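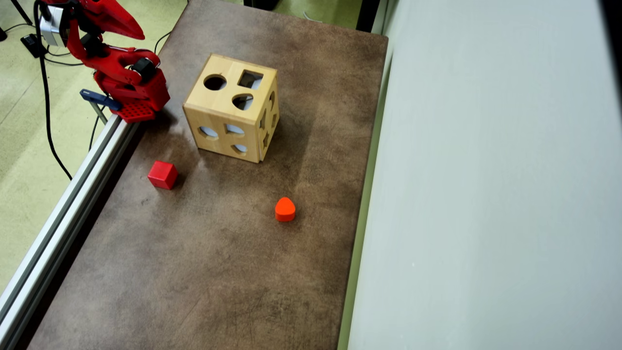
Seventy goes at the teardrop

15 January 2018

Okay, so I finally have numbers! I've been promising a proper post about the shape sorter since July, and a few of you have been very patient (and one of you has been quite rude, hi Dad).

Quick catch-up for anyone new. Galar is the red arm. The shape sorter is a plain wooden kids' one, and the job is to pick up a block and post it through the matching hole in the top. Toddlers get there by bashing the thing until it drops through, and my whole question was whether Galar would learn faster if I let it bash a bit too.

The old way, I only trained on clean demos. I drove the arm by hand, and any time I fumbled a block I binned the recording and started over. It felt tidy and it took forever. Then I was whingeing to Hiyori Hoshino over coffee and she asked what was in the ones I'd thrown out. Well... mostly me missing the hole, backing off, giving the wrist a little twist and trying again. You know, the useful bit.

So over the holidays I redid the lot and kept every fumble where I recovered in the end. That came to 2,852 grasps and nudges once I'd chopped the recordings up. Same network, same training time, only messier data.

I picked the heart-ish teardrop block for the test because it's the mean one. A cube gives you four chances to line it up with a square hole, whereas the teardrop fits one way round and that's your lot. Seventy tries each, moving the block to a new spot on the table every time:

Clean demos only: 3 out of 70
Fumbles kept in: 54 out of 70

I made myself a very large cup of tea after that.

Before anybody gets too excited, the sorter stayed in the same place for all of it. Shift the box a hand's width and I reckon it'd fall in a heap. I also haven't touched the lighting, and the shadows off that box have caught me out before. Most of the misses were bad pick-ups, with the block sitting skew-whiff in the fingers before it got anywhere near the hole.

Next up is moving the box around between tries, then the holes in the sides, which I'm dreading because the wrist has to come in at a horrible angle. I'll put the recordings up once I've sorted out the file names. They're a dog's breakfast at the moment and half of them are called "test2 new".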